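Print this entry | E-mail this entry

Workshop notebook – power strips, adapters, and the bench by the post

May 11, 2025

Started again on the cord question, which I had hoped was settled in January.
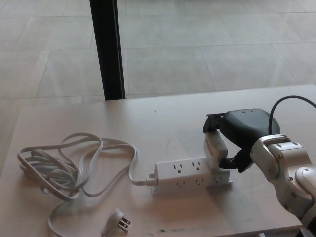

My complaint about the white block strips hasn't changed. They look tidy in the catalog, with outlets on the top and on the front, and everybody thinks that means more room. I don't believe it. Put one small plug adapter on the end and it leans over its neighbor's space. Put in two and you begin choosing which outlets you can live without. An outlet you can't reach is decoration.

Suleiman Ogunleye disagrees. His view is that the top pair is meant for bulky things and the front row for ordinary plugs, and that if people stuck to this there would be no trouble. Fine, but people don't stick to it. They walk up with a charger in one hand and use whatever hole is nearest. I've done it myself, twice this week, and I'm the one writing the complaint.

What I wanted to find out today was duller than that. Does a small upright adapter at the right-hand end get in the way of the outlets in front? The Drovis sheet says all five outlets are "fully usable at once." I would like to know who checked, and with what plugs. A slim two-prong lamp plug, maybe. The ones we have in the drawer are fatter than that.

Notes so far:

The small adapter, top right: shades the front outlet below it, so you're feeling for the slots. Doesn't block it. A slim plug goes in without a fight. A fat one goes in if you push it in first and add the adapter second, and I don't count that as "fully usable."

Same adapter, top left: about the same, except now the cord end of the strip wants to lift when you pull the adapter out. You need a hand on the block. Suleiman says he doesn't. He has bigger hands.

Large adapter from the Cedow kit: forget it on top. It hangs over the front. Bart Wouters suggested turning it around, and it turns out the ground pin has opinions about that. Three-prong outlets only go one way. He knew that. I think he was testing whether I was awake.

Then the cord. I'm suspicious of the flat ones. The claim is that a flat cord lies down and stays put under a bench or along a wall. Along a wall, maybe. On a tabletop it comes out of its bundle with a memory of every bend and sits there in loops that cross over each other. You straighten one and another stands up. The round cords on the old strips were heavier and uglier and I never once had to argue with them.

Suleiman's fix is to hang the strips by the cord overnight. I said I'd want to see that done to one strip and not to another before I believed it, and I'd also want to know what it does to the collar where the cord goes in. That short sleeve is the part I trust least on any strip. It's there to take bending. I don't think it is there to carry the weight of the block for 12 hours. So we're not hanging anything until somebody reads the instructions properly, including the bit in small type.

Bench itself: still the pale top, still scuffed, and the greenish stains near the edge are still on it. I was told these would come off with the Thongdee cleaner. I tried a corner of one and saw no difference. Bart thinks he saw a difference. We looked at it together and he went quiet. Leaving them alone for now, they don't affect anything, but I'm writing it down so that no one orders a second bottle on the strength of the label.

Floor: please don't run a strip across the tiles to reach the far side, even for "just a minute." The Stallisville shop did that for years and called it temporary. If you need power past the post, ask and we'll move the bench.

Open items:

– Try the fat plugs in all five outlets with no adapter at all. Should have done this first.
– Find out if Drovis will say which plugs they used. Not holding my breath.
– Bart to try one flat cord wound loosely and one wound tight, left for a few days each, so we have something besides opinions.
– Label the drawer. "Misc. white" is not a label.

Bart read this over my shoulder and wants it noted that he likes the flat cords. Noted.

Print this entry | E-mail this entry

Search the notebook
Enter a word or name
Go

Recent entries
Drawer slides, second attempt
Which extension cords to throw out
Thongdee cleaner on the sink, results so far
Moving the bench closer to the post
Cedow kit: what was missing from the box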